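Youth council shadowing scheme: where we've got to
Report to Marina Economou, Gaillard Fund
5 November 2025

Hello Marina,

You asked for something shorter than the last one and with fewer tables, so I've left the tables out altogether and will just tell you how it's going. The spreadsheet is with Anum if you want to check my sums.

We started in April with 40 young people signed up across the two sites, Clerorley and Diltley, all aged 16 to 19. The plan you funded was that each of them would follow a district councillor through one full round of meetings, sit in on at least one planning session and one full council, and then help run a mock debate in the chamber at the end. That's still the plan, though the order has gone a bit wonky.

Clerorley has been the easy one. The democratic services team there had already done a bit of work experience and knew where to find us a room, and they've let our lot sit in the proper seats before meetings start, which went down very well (the microphones were a great hit until someone worked out they were live). Every young person at Clerorley has now been paired with a councillor. Most have done their planning session too, and the one everybody wants to talk about is the evening on the bus depot site, which went on until nearly half past ten. I'd warned them it might be dull. Three of them wrote to the local paper afterwards, on opposite sides, and two of the letters were printed!

Diltley has been harder work. The by-election in the summer meant officers couldn't take on anything extra for weeks, and quite rightly the councillors didn't want young people in tow while they were out canvassing. We lost most of June. When we came back to it, two of the councillors who'd offered places had moved on to other things, so I spent a good part of July on the phone. We have enough places again now, and a waiting list of one, who is Agustina Ocampo's suggestion and sounds very keen to join us. Agustina has been running the Diltley sessions since the summer and the attendance there has picked up a lot under her, mainly through the simple trick of moving them from straight after school to six o'clock with food.

On the food, I should own up that we've gone over. The catering line was set when we thought we'd be meeting once a month, and both groups asked to meet every fortnight. I'd rather feed them than not, so I've moved £123 across from printing, where we had plenty spare after deciding not to do a glossy handbook. I know I'm allowed to shift small amounts between lines without asking but I wanted you to hear it from me.

Now, the briefing sessions. These are the part I'm proudest of and the part that changed most from the bid. We'd written them up as talks: someone from the council comes in, explains what a committee is, takes questions. We did two like that and you could feel the air leave the room. So Junaid Orakzai rebuilt them around a real agenda pack. Everyone gets the same pack the councillors get, a week ahead, and has to come with one thing they'd change and one thing they didn't understand. Then they argue about it. The pack for the first one was on parking charges, and it took them the whole session to get past item four.

It does mean much more reading than we'd promised people, and a few found it heavy going. Junaid now does a one-page plain version to go on top, and we let people choose whether to start with that or dive straight in. Nearly everyone starts with the one page. Nearly everyone ends up in the full pack by the end of the evening, usually to prove somebody else wrong.
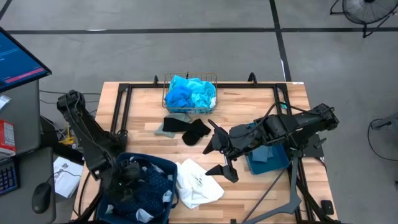
Sum-yee Cheng thinks the one-page version should go altogether by the spring. Her view is that councillors don't get a crib sheet, that officers' reports are badly written for everyone, and that the group would do more good by sending the worst paragraphs back to the council with a polite note asking what they mean. She also said that if we keep smoothing things over for them they'll get a nasty shock at the mock debate.

I'm half persuaded. The polite note idea is a cracker and we're going to do it whatever happens – Clerorley have already said they'd be happy to get one. But I don't want to lose the quieter ones at Diltley just as they've started turning up every time, so for now the one page stays there and Clerorley will try a session without it. I'll let you know how the two compare, although with groups this size I wouldn't hang too much on it.

The voter registration stall was a side project you kindly let us add on. The young people ran it themselves at the Diltley market and the college open day, and gave out roughly 2,000 leaflets between the two. I can't tell you how many people went home and registered, and I don't think anyone could, so I've stopped trying to find a clever way of measuring it. What I can say is that the questions they were asked were very good and very basic. Do I have to vote where my mum lives? Can I be on the list in two places if I'm a student? Does it cost anything? The group have written up the answers and the college has asked if it can use them at enrolment.

Money in general is fine. We've spent a little less than forecast on travel, as lots of the Clerorley group can walk, and a little more on staff hours at Diltley for the reasons above. The Prokitz booking system, which we took on to handle meeting slots, has been a mixed blessing. It's good at reminders and hopeless at council meetings being moved at short notice, which they are all the time. Anum Jafri has ended up keeping a paper list alongside it, and the paper list is the one people trust. I don't think we'll renew. If we don't, that frees up a bit for the coach in the last term, and I'd like to talk to you about that when we next speak.

Things that are worrying me, then. The first is the date of the mock debate. We'd been promised the Clerorley chamber, but there's building work planned for the heating and they can't yet say when it'll start. Diltley's chamber is smaller and has no public gallery to speak of, so parents would have to stand. I've asked both to pencil us in and will go with whichever firms up first.

The second is councillors dropping out. It's nobody's fault, they've got jobs and children and ward surgeries, but when a councillor cancels on a 16-year-old three times running the 16-year-old draws their own conclusions about politics. We've started pairing each young person with a main councillor and a spare. I should have done it from the beginning and I'd put it in any future bid.

The third is balance. We've got a decent mix of parties among the councillors at Clerorley, but at Diltley it leans heavily one way, simply because that's how the seats have fallen. I've written again to the smaller group there and to the independents. One independent has said yes, which helps. A parent raised this with me as well, quite fairly, and I've told her what I've told you.

Next up we have the budget briefings, which I'm expecting to be lively, and then full council at both sites before the Christmas break. After that it's debate training. The young people want to pick their own motion and at the moment the front runner is free bus travel for under-19s, with a rival camp pushing for something about phone signal in the villages. Agustina is holding a vote on it, naturally, and there's already been a complaint about the wording on the ballot paper.

You'd be very welcome at any of the sessions. Diltley is the better one to come to if you'd like supper. Could you let me know about the travel line before we break up, as the coach firm wants a deposit?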